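4. The Zanix household kit in use

We bought the Zanix kit from Grudum with our own money, which puts us in a small group of reviewers and may account for the tone of what follows. The kit consists of a simulated two-arm robot, a set of furnished rooms, a task editor and a license file that has to be renewed more often than seems polite. The brochure calls it "ready for research." Section 3 covered installation, and we will not go through that again. This section deals with what the kit is like once it runs.

4.1 What the robot sees

Most of our work used the high body view, which looks forward and down over the robot's own torso. It is the default, and for door and cabinet tasks it is a sensible one, in that both grippers stay in view through most of the reach. It also spends a generous share of its pixels on the pale gray top of the robot. A policy trained from this view learns a great deal about that surface before it learns anything about furniture. We tried cropping the torso out. Success on the door task dropped, and we put the torso back with an apology.

The view is wide, and the room takes it badly near the sides. Shelving that the task editor insists is upright leans across the left of the picture like something halfway through a house move. Figure 3 shows how much room that furniture takes up when the thing we care about is the door in the back wall. None of this is a bug, according to Grudum support. Real wide lenses do similar things, and we agree, though real wide lenses come with a calibration sheet and this one came with a link to a page under construction.

Figure 3. Body view in the Zanix furnished room, arms raised, both grippers open. The shelving unit is at left, the paneled door in the back wall.

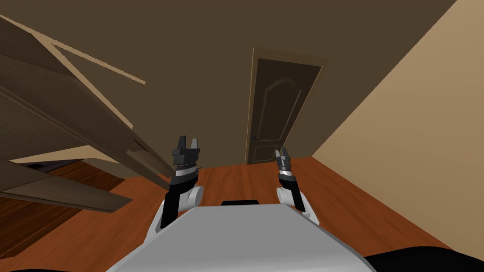
4.2 Setting up the door and cabinet tasks

The editor offers two ways to define a task. One is a form with drop-down menus; the other is a text file that the form writes for you and then forgets to update. We used the text file. Each task needs a start pose for the robot, a target object, a success test and a time limit. The start pose is given in room coordinates, the target in object coordinates, and the success test in whichever of the two the author of that object happened to like. For doors it is room coordinates. For cabinets it is object coordinates, except for the one cabinet where it is not, and finding that one cost us most of June.

Once this was sorted out the kit behaved well. Resets are quick and, given the same seed, identical, a virtue we had stopped expecting from simulators in this price range. Contact between the fingers and hard surfaces is stable. Contact between the forearm and hard surfaces is also stable, in the sense that the forearm stays where it has become stuck.

We ran 100 trials in each of 4 task variants: approach the door, reach the cabinet front, reach with the left arm while the right arm holds still, and move both arms at the same time. The last variant is the one the brochure leads with. It is also the one in which we learned to watch depth rather closely. Two arms of the same model can look very unlike each other from above when they are held at different angles. In Figure 4 the left gripper reads as a chunky black block with two short fingers, and the right as a thin rod behind a banded collar. Our first detector took them for different tools, and we can't say we blamed it. Adding joint angles to its input fixed the matter.

Small objects deserve a word. The same figure has a small block on the floor by the lowest edge of the cabinet, partly hidden by it. Items like this come with the room and are easy to overlook while writing a task file. They are solid as far as the physics is concerned, and a base path planned without them will find them.

4.3 Cost of a session

A full batch took 1565 minutes on our one workstation, rendering included. With rendering off it was a good deal faster, but the kit then skips part of its collision logging without saying so. We report only the rendered runs. The license server went away on 3 occasions, each time ending the batch it was supposed to be licensing. Support suggested saving more often. We now save more often.

Would we buy it again? For door and furniture work in a single room, yes, with the text file and a patient colleague. For anything spanning several rooms we would wait for the next release, or at least for the calibration page.

Figure 4. Body view closer to the furniture, with the cabinet at upper left and the door at right. Neither gripper holds an object.
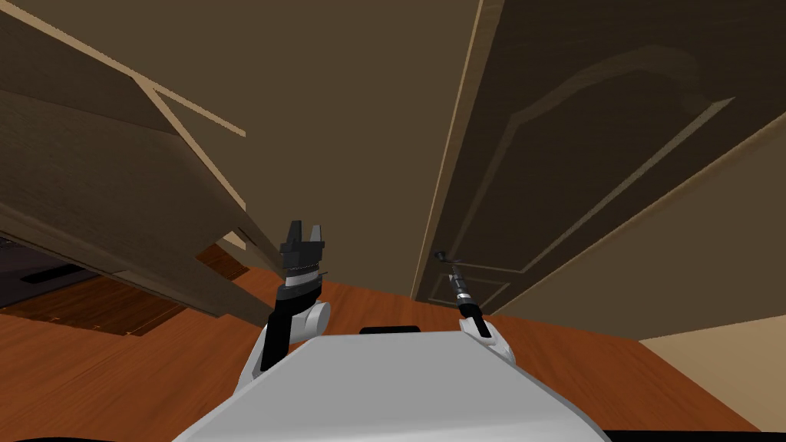

Garrido
Research engineer, Vernthorpe
Task design, trials and correspondence with Grudum support

4.4 Limits of this review

All results are from simulation. We do not own the physical robot the kit is modeled on, and we make no claim about how any of our policies would treat a door that somebody has to pay for. Only one furnished room was used throughout, so the shelving, the floor and the light are constants here and would not be elsewhere. Trials stopped by a license failure were rerun from the same seed and are not counted twice. The task files are available on request, including the one for the odd cabinet, which has a comment at the top.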